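Room tone, noise floor and the retail master: notes for home narrators

From the Laltach narrators' newsletter, November 2018

Several readers wrote in after the September issue to ask why files that sounded clean on headphones were sent back for noise. Most of the questions came down to the same point. A narrator measures the noise floor of the raw recording, finds it acceptable, masters the file, and does not measure again. The mastered file is the one that gets checked, and its floor is higher.

The arithmetic is simple. If the raw voice track sits at -29 dB RMS and the target is -20, the whole file has to come up by nine decibels. The silence between sentences comes up by the same nine. A raw floor of -66 becomes -57, and a distributor that asks for -60 or lower will reject it. Compression with make-up gain has much the same effect, spread less evenly, and a limiter pushed hard adds a little more. None of these tools can tell a breath from a refrigerator.

Work backward from the delivery figure. Take the limit you have been given, subtract the gain you normally add, and subtract a further three decibels for margin. That is the floor to aim for in the raw file. If the room cannot reach it, raise the level of the voice at the microphone before you reach for a noise reduction plug-in. Moving from ten inches to seven will usually gain close to three decibels of voice with no change in the room. Angle the microphone slightly off the mouth to keep plosives down at the shorter distance, and check for a rise in low frequencies if it is a directional model.

Edivaldo Fagundes sent measurements from his booth, a converted closet on an inside wall. With the computer in the same room his floor was -58. With the computer outside the door and a longer cable run it was -67. Acoustic foam, which he added first, had made no measurable difference to the floor. Foam reduces reflections. It does very little to stop sound from coming in or to quiet a fan that is already inside.

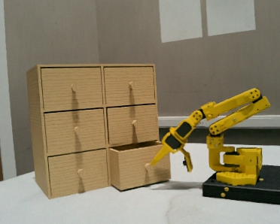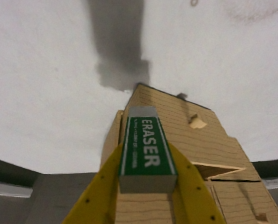

The second group of questions concerned room tone as an editing material. Record at least thirty seconds of it at the start of every session, with the same gain, the same microphone position and the narrator seated in the booth. An empty booth sounds slightly different from an occupied one, and the mismatch can be heard when a patch is dropped between two sentences. Save the clip with the chapter it belongs to. A clip from another day may match in level and still differ in color, particularly if the heating has come on for the season.

When patching, select from the middle of the clip and keep clear of the first and last two seconds, where chair noise tends to collect. Crossfades of 10 to 20 milliseconds are enough in most cases. Do not loop a short piece of tone to fill a long gap. A half-second loop repeated eight times produces a pulse that listeners notice even if they cannot say what it is.

Digital silence should not be used between sentences. Jucélia Dantas, who proofs for several small publishers, reports that this is the fault she marks most often. In the last book she checked there were 172 places where the tone dropped out completely, nearly all of them left by a noise gate set too high. The gate also clipped final consonants, so the repair meant going back to the raw files and not just filling the holes. Her advice is to use a downward expander with a gentle ratio, 1.5:1 or 2:1, and to leave the gate off.

On noise reduction: one light pass is generally safe. Six decibels of reduction on a steady hiss will not be heard as processing. Fifteen will be, mostly in the tails of words and in the breaths. Two passes of six do not sound the same as one of twelve, and it is better to audition both on a quiet passage than to assume. Always run it before compression, while the noise is still at a constant level.

Hum is a separate case. A narrow cut at 60 Hz and its first few multiples will deal with most of it, but check the cable and power supply first. Sebastião Mendonça traced his to a dimmer switch in the hallway. A high-pass filter at 80 Hz will remove rumble for most voices. For a deep voice try 60 and listen for thinning before going any higher.

A short order of operations, as used in the Laltach course:

Trim and label the raw file. Keep an untouched copy.
High-pass filter.
Noise reduction, one pass, only if measured as necessary.
Edit, with room tone patches.
EQ, then compression.
Set RMS level.
Limit peaks to -3.5 dB.
Measure RMS, peak and floor on the finished file.

The last step takes less than a minute per chapter. Write the three numbers down for each file. If chapter 14 has a floor four decibels above chapter 13, something in the room changed, and it is easier to find out what while the session is recent.

Shona MacAulay is putting together a spreadsheet that does the backward calculation from the delivery limit. It will be sent to subscribers with the next issue. Questions on punch-and-roll recording have been held over for the same issue, where Nayara Portela will deal with pre-roll settings and matching pickups recorded on a different day.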